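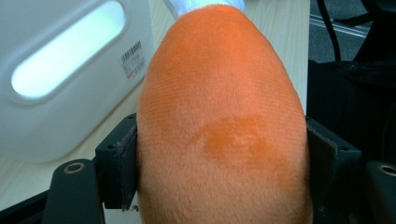
Orange plush, with a darker orange patch.

Brollstead Allotment and Gardens Society - minutes of the June meeting

Held on Thursday in the back room at the Erkow, 7.30 pm start (well, 7.40, we were still finding chairs). I took the notes again as the rota said it was my turn, so if I have got your bit wrong please tell me before the next one and I'll put it right. I write these the way I talk, as you all know by now, and I did ask last time if anyone minded and only got one hand up.

Present: 31 members, which is our best turnout since the seed swap. Apologies were read out from the usual few, plus the two plot holders on the bottom row who are on holiday and would like somebody to pick their gooseberries. First come, first served, but please leave the blackcurrants, those are for jam.

1. Minutes of the last meeting

Agreed, with one change. I had written that the top gate would be painted green. It is to be painted brown. Green was what I wanted, and I'm afraid it crept in.

2. Matters arising

The padlock on the tool shed has been changed and the new code has gone round on paper. Please don't chalk it on the door, as happened with the last one. The skip came and went and we filled it in a morning, which was a lovely effort, thank you everybody! There is still a bath behind plot 12. Its owner says it is going to be a pond. We said fine, but it needs to be a pond by our next meeting.

3. Water

This took up most of the evening, so get yourself a cup of tea.

The pressure on the top rows is still hopeless after about five in the afternoon. Anybody up there who comes straight from work is standing with a hose that dribbles, while the bottom rows have plenty. We talked through what could be done. The first idea was a second tank by the hedge, filled overnight, and most people liked this. The second was a rota, with top rows watering on some evenings and bottom rows on others, and hardly anyone liked that, me included I must admit - I go up when I can and I don't want to be told it's the wrong evening.

We had two quotes for a tank. Schwaiger came out to look at the slope and would supply it, put down a base and connect it to the existing pipe. Broser would deliver a tank to the gate and that's your lot, we would have to roll it up the path ourselves. Broser's is a good bit cheaper. Then again the path is steep and it has a bend in it, and several of us remember getting the greenhouse up there. There was a long chat about whether a tank would roll at all. One member has a trailer but it won't go through the gate with the sides on, and the sides don't come off.

In the end we voted. Schwaiger got it comfortably, provided they can do the work before the end of the summer. I am to ring them and ask. I'm also to ask if the lid locks, as there are children on site at weekends and several parents brought this up.

Until then, would people on the bottom rows please turn off properly at the standpipe and not only at the end of the hose. Two of the joints are leaking and there is a permanent puddle by the compost bays. The ducks have found it. We did like the ducks at first but they have now had most of the lettuce on plot 9.

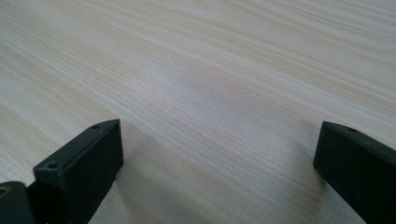
The last thing on water was butts. If you have a shed you can have a butt, no need to ask. If you haven't got a shed but want to put up a bit of sloping roof to catch the rain, come and see one of us first, because we have had some funny structures over the years and the landlord does walk round. Maximum height is in your agreement. If you've lost your agreement I have spares.

4. Empty plots and the waiting list

We have three plots going and a list of 40, so you'd think this would be easy. The trouble is they are all full-size plots and most of the people on the list have asked for a half. We agreed to split two of them down the middle and offer the third whole. I'll write to people in list order and give them a fortnight to answer, then move on to the next name. We had a bit of a grumble about whether a fortnight is long enough in holiday season and left it as it is.

It was asked if new people could be given a hand in their first month. We used to do this and it sort of faded away. Six members put their names down to walk round with a newcomer, show them where things are and tell them which bits flood. I think this is a really good thing and I was chuffed so many offered. I was on my own with a field of couch grass when I started and very nearly packed it in by August.

5. Compost and bonfires

Bay one is ready to use, help yourselves, a couple of barrows each to begin with so that it goes round. Bay two is cooking, please stop adding to it. Bay three is the one to fill. The signs have been turned round twice by somebody and I have now screwed them on.

No cooked food in any of them. We had this out last year as well. Rhubarb leaves are fine, that question comes up every single time and the answer is still yes.

Bonfires remain off until autumn. There was some feeling that a small one in the evening does no harm, but the houses on the lane have washing out and we'd like to stay friends with them.

6. Open day

Same format as last year: plots open from eleven, teas by the gate, plant stall, and the longest bean for the children. We settled on 30 tables' worth of space and no more, after the squash last time when you couldn't get a pushchair past the cakes. Plants for the stall need to be potted up and labelled by the person bringing them. A tray that says "various" is no use to whoever is selling.

Cakes: we have plenty of lemon drizzle promised and no scones at all. Could somebody make scones? I can do one batch but my oven is temperamental and I wouldn't want us relying on it.

We also need a gazebo. The old one has a leg missing, and propping it on a fork was all right in still weather but I don't fancy it again. If you can lend us one, let me know.

7. Any other business

Slugs were discussed. We reached no decision on slugs.

A member asked if dogs could be let off leads early in the morning when it's quiet. The rule is on leads at all times and the meeting wanted it kept, though a few of us felt a bit mean about it.

Somebody has left a good pair of secateurs with red handles in the shed. They are hanging on the nail behind the door.

We finished at ten past nine and most of us went through to the bar. Next meeting is same room, same time. Please bring the money for your seed potatoes if you still owe it.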